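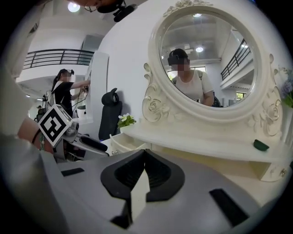

Slide 1. The vanity station, with one hand-held gripper in use beside the camera gripper. Marker cube on top.

Speaker notes, student project session, 28/07/2019
Speakers: Jamie Gosling (hardware and tracking), Azucena Medrano (data and training)

Slide 1 (Jamie)
Give the project name, Cultwood, and the course it belongs to. Final-year group project, two terms, assessed on the report and on this talk. Leave the slide up while people sit down.

State the question we set ourselves: can a small student group record enough hand-held gripper demonstrations to train a policy for light tidying tasks at a dressing table? Say "light" clearly. We do not open heavy furniture and we do not handle glass.

Point out the V-shaped jaw opening low in the picture. All the views in this talk come from a camera on the tool itself, so the jaws stay in the same part of the view whatever the hand is doing. The model relies on that.

Slide 2 (Jamie)
Tracking. The printed square pattern on the cube gives position and orientation when another camera can see it. Two known problems:
- pattern seen at a steep angle, estimate flips between two solutions
- pattern passes behind the operator's forearm, track lost

We discard any segment with a gap longer than 13 consecutive samples. Shorter gaps are interpolated. Expect a question on why 13. It was chosen by plotting discarded length against final position error and taking the bend in the curve. Backup slide B2 has the plot.

Slide 3 (Azucena)
Task list. Read it out, do not explain each one.
1. Close a small drawer.
2. Move a small object from one end of the table top to the other.
3. Turn a potted plant a quarter turn.
4. Pick up an object and hand it to the second gripper.

Task 4 is the only one with two grippers. It has the lowest yield. Both tools must stay tracked until the hand-over is complete.

Slide 4 (Azucena)

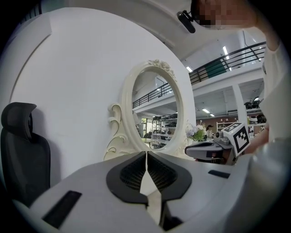

Slide 4. Second gripper and marker cube at the right, oval mirror behind.

The mirror is the main topic of this slide. It reflects the room, so the image contains a second set of edges and lines that move differently from the real ones. Look at the railing: one run of it in the glass, another along the mezzanine.

Our first visual odometry build, Okex, took features from the glass and drifted. The May build masks the mirror by hand in one reference view and projects the mask forward. Drift is reduced on slow movements. On fast wrist turns the mask lags and the fault returns. Do not claim it is solved.

Slide 5 (Azucena)
Data set size. 1274 demonstrations kept. The plan said 4000. Give both numbers together and move on. Losses were tracking gaps first, then wrong task labels. The label form has since been changed to a fixed menu.

Slide 6 (Jamie)
Remaining work:
- finish the Ingvarsson baseline on tasks 1 and 2
- repeat task 4 with a larger pattern on the cube
- calibration script still assumes one lens model, split it

Questions. Jamie takes tracking, Azucena takes training. If asked for the code, the Omier repository opens after marking. Backup slides B1 to B4 follow this one.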